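Filed under: Bench notes / Grippers

27/11/2023

OK, five-finger hand versus the old two-jaw gripper, round one. Jayanthi bet me the two-jaw would win on everything, and I'm writing this down mostly so she can't change the terms later.

Same arm, same Kirnbridge controller, same pick list for both. I gave each one 10 tries per object and let the controller do its own approach, no nudging from me (tempting!). Had to drop the closing speed to 30 percent on the hand before the first run, otherwise the fingers get there well before the thumb does and everything gets shoved sideways. Vasylyna says the Gosmont people have a fix for the thumb lag but it needs a firmware update, and I'm not touching firmware the same day I'm taking numbers.

Boxes: two-jaw, easily. Flat sides, nothing to think about. The hand does OK if it comes in over a short edge, but it dropped the cookie box 3 times.

Bottles are more fun. The two-jaw wants to grab dead center and lets go of anything tapered, while the hand sort of wraps and hopes. The spray bottle is the one I keep going back to, because the weight of the trigger end pulls the neck down and the thumb ends up doing all the work.

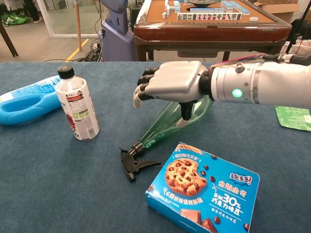 Hand on the green sprayer, thumb hooked in near the base, trigger end still on the cloth.

I'd like the grasp point further up toward the neck. Tried shifting it by 2 cm in the config and the planner just ignored me, so either I edited the wrong file (likely) or the offset gets overwritten at startup. Ask Vasylyna.

Still to do: the blue jug by its handle, snack packets with both, and the wrist camera recalibrated before any of it. Jayanthi is ahead for now, grr.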